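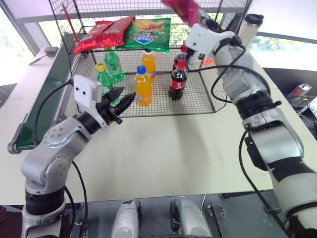 Rerkby knitting machine, carriage jams mid row
Posted by Cường Tạ, June
4 replies | 2 shares

Fault: carriage sticks on the left side, needle 44 or just after. Stocking stitch, nothing fancy. Plain 4 ply from Niremura, the grey. Happens every few rows, then not at all for ages, then three times running.

Machine is second hand, came with the ribber and no manual. Row counter said 274 when I got it, no idea if that means anything.

Tried so far:
- new sponge bar. old one was flat as a pancake. Better for one evening, then same again
- swapped out needles 40 to 48. two had bent latches, binned
- tension up from 6 to 7, then 8. Looser fabric, still jams
- cleaned the rails with surgical spirit, oiled after. Lots of black gunk came off
- waxed the yarn. No change

Not tried: different carriage. Haven't got one.

Update, 9.20pm
Ran it with no yarn at all. Goes across fine both ways, maybe a bit stiff at the left. So not the rails?? Put yarn back in, jammed on row 11. Stitches pulled up tight on the gate pegs, had to take the whole sinker plate off to free it. Lost the swatch.

Update, 10.05pm
Reply from Ikent spares, they say check the brushes under the sinker plate, should spin freely. Left one doesnt. Fluff wound round the spindle, solid as felt. Picked it out with a darning needle, took ages. Spins now but wobbles. Screw was finger loose as well.

Did 60 rows after that, no jam. One dropped stitch at the edge, think that was me forgetting the weight.

Update, next morning
Jammed again, row 70 something. Same place. Brush had worked loose again, so at least I know where to look. Thread on the screw looks worn. Ordered a pair of brushes and screws from Ikent, part no. 410 on their list, they do both sides as a set.

Meanwhile put a tiny washer behind the left one. Holding so far. Finished the back of the cardigan on it, slow, stopping every 20 rows to check the screw.

Also the Lại pattern I'm using has the armhole decreases written for hand knitting, so if anyone has a converted version for standard gauge please send it over. Size doesnt matter, I can redo the sums.

Status: waiting on parts. Leave ticket open pls. Will post row count when the new brushes are in and I've done the fronts.

Anyone know if the ribber needs the same brushes? Mine hasn't got any and I cant tell if they're missing or never there.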